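Stostmont Mill open day, Monday, October 3, 2022

The wool mill at Stostmont opens its doors twice a year, once in May and once when it's too cold for anyone to linger. I went to the cold one. Parking was in a paddock, supervised by a teenager in a vest who waved every car toward the same puddle.

Tours left from the old dye house in groups of 32. Ours was led by Tanveer Rizvi, who has worked the carding floor long enough to talk over the machines without raising his voice, a skill the rest of us hadn't picked up. I caught "lanolin", "1950s" and "please don't touch that". The carding room smells like a wet sheep in a hot car. I mean that kindly.

Upstairs is the spinning frame, 222 spindles, of which a respectable number were turning. A man behind me asked whether it was all done overseas now. Tanveer said no, it was being done right there, in front of him. The man nodded as if he'd been told a secret.

The finishing room was the best part of the morning. Man-lok Kan mends flaws in the cloth by hand under a long lamp, and let us try to find one. I stared at a grey blanket for five minutes and found my own thumbprint.

The dress advice on the mill's website is "layers". I'd wear all of them.

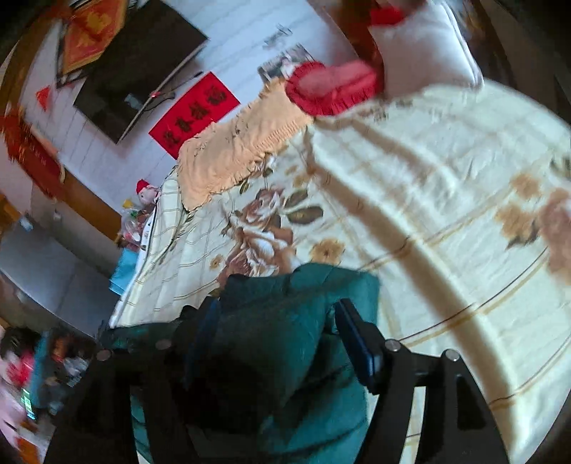

*The padded jacket, back on the bed at the guest house. Every fold of it still smells of sheep.*

Lunch was a pumpkin soup in the canteen, with a bread roll that could have chocked a truck. The factory shop is called Brollolik, for reasons the woman on the till didn't know either. Seconds start at 34 dollars for a scarf with a fault you'll never see. At the other end is a king-size blanket at 438 dollars, which I visited three times and stroked like somebody else's dog.

I bought socks. The next open day is in May, and bookings go through the mill office. Bring gumboots for the paddock, and eat before you go.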